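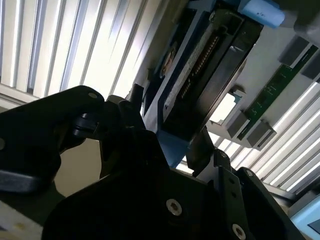

Black module with its row of small copper-colored contacts

Minutes, Wollik repair group, May 6, 2020

I took the notes again, so blame me for the spelling! Hortensia Cáceres ran the meeting and we started with the parts shelf, as we always seem to.

Most of our time went on the black module. I think it's a print head, Hortensia leans toward some kind of cartridge, and we went back and forth on it for a good while. We agreed to look at the pins and the pale strip next to them before ordering anything. I'll write to Plirix and ask for the data sheet (I did promise this in December, sorry).

Budget: 246 dollars left. The quote from Drornance came to 159, and we said yes to it - everyone in favor.

Labels: please put the shelf number on every part you take down. Shelf 12 is a mess and I'm partly guilty.

Cuadros wants its bench cleared before we meet again. Hortensia will bring boxes, I'll bring tape.

Still open: who has the key to the back cabinet?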